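Lova: a plain-text recipe keeper

README

I started Lova the winter my kitchen drawer stopped closing. It was full of index cards, the backs of envelopes, a church cookbook with no cover, and a stack of printouts from websites that don't exist anymore. I typed up 400 recipes in one long stretch of evenings, and by the end I had opinions about how a recipe file should look. Lova is those opinions turned into a small command line program.

Each recipe is one text file. You can read it without Lova, print it without Lova, and email it to your sister without Lova. The program just makes it easier to find things, scale them up or down, and build a shopping list.

What a recipe looks like

title: Borghild's cardamom buns
makes: 24
tags: bread, sweet, freezes well

500 g flour
75 g sugar
2 tsp cardamom, ground
...

Then a blank line, then the steps, written however you like. I don't number mine. Liviu Toma numbers his and indents the sub-steps, and Lova doesn't mind either way.

The header needs a title and nothing else. If you leave out "makes", scaling still works, you just can't ask for a particular number of buns. You have to say "twice as much" instead:

lova scale buns --by 2
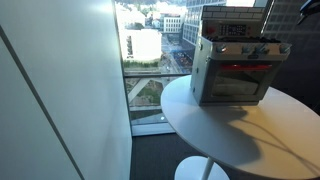
Installing

You need Python and pip, and that's the whole list. From the folder where you unpacked everything:

pip install .

Then tell it where your recipes live:

lova home ~/recipes

If the folder is empty, Lova will offer to put a starter set in there. Say yes! It's mostly soups. Dorin Ciobanu picked them, and he does lean heavily on dill, so feel free to delete as you go.

On Windows the home folder sometimes comes out with the slashes the wrong way round. It still works, it only looks ugly in the printout. I'll get to it.

Everyday commands

lova find lentil
Looks in titles, tags and ingredients. Add --steps if you want it to look through the method too, but that gets noisy fast (try searching for "salt").

lova show "bean soup"
Prints the recipe. You can give it part of the title and it will guess. If there are several matches it asks which one you meant.

lova shop buns "bean soup" slaw
Makes one shopping list out of several recipes, and adds up the onions. This is the part I use most, usually at 5 p.m. with my coat already on.

lova odd
Lists recipes that have something strange in them: a missing title, an ingredient line with no amount, a tag you've only used once. Handy after a big typing session.
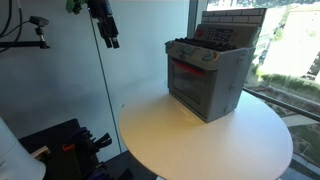 Units, or why the shopping list sometimes looks weird

I grew up with cups, half my recipes are in grams, and Borghild Fjeld sends me things in deciliters. Lova keeps whatever unit you wrote. It will only add two amounts together if it's sure they're the same kind of thing, so grams and kilograms get merged, cups and deciliters get merged, and cups of flour and grams of flour stay as separate lines.

I know that annoys people. I tried turning cups of flour into grams for a while and the numbers were never right for everybody, what with sifting and scooping and all the rest of it. Two lines for flour on a shopping list never ruined a dinner, so I took it back out.

If you want to set your own conversions, make a file called units.txt in your recipe folder:

cup flour = 125 g
stick butter = 113 g
bunch dill = 30 g

Lova reads that file first and trusts it completely. If you type that a bunch of dill weighs 3 kilos, well, enjoy your shopping trip.

Oven temperatures

Write them with a letter and Lova will show both: 400F prints as 400F (204C). Without the letter it leaves the number alone. I had it guessing for a bit, on the idea that any big number must be Fahrenheit, and then it converted 400 grams of tomatoes into 204 grams of tomatoes, and that was the end of guessing.

Fan ovens are not handled at all. Tudor Moldovan wants a setting that knocks the temperature down automatically, and I keep going back and forth on it. My own oven runs hot on the left and I wouldn't trust any number a computer gave me about it. If you feel strongly, write to me and say what your oven does. 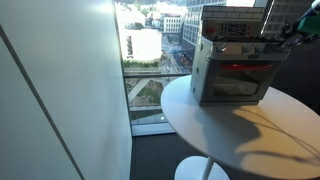 Importing from other programs

There are two importers right now. One reads Siscombe exports (the older kind, with everything in a single big file) and the other reads a folder of plain web pages. The Siscombe one is pretty solid, since that's where a lot of my early typing ended up. It loses star ratings, and I haven't missed them.

The web page one is a mess but a useful mess. It grabs the ingredients correctly most of the time and the steps some of the time. Always run lova odd afterwards.

Cosmin Căpraru is working on one for Dametti. He has it reading titles and ingredients and is stuck on how Dametti stores fractions, so if you've ever cracked that, please get in touch with him through the issues page.

Known problems

Scaling eggs gives you halves and thirds. It'll happily say 1.5 eggs. Beat two and use most of it.

Accented letters in titles sort to the end of the list.

lova shop forgets your ticks if you close the window in the middle.

Very long ingredient lines wrap badly on a narrow screen.

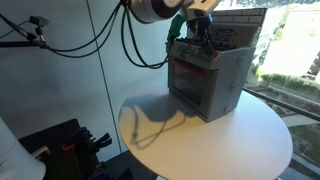

Gray box, like a toy oven, on a round white table, with the gripper lowered into its open top.

Sending me recipes

Yes please, and the starter set could really use more vegetables. Send one file per recipe, with a title and at least one tag. Please cook it first! I'd also like to know who it came from, so there's a "from" line you can put in the header:

from: my neighbor's aunt, by way of Aoun

Don't send things copied word for word out of a cookbook that's still in print. Rewrite the steps in your own words and say where you learned it.

License

The program is MIT. The recipes in the starter set are free for anybody to use, change, print, or spill things on. The next round of fixes should be out in August, starting with those backwards slashes.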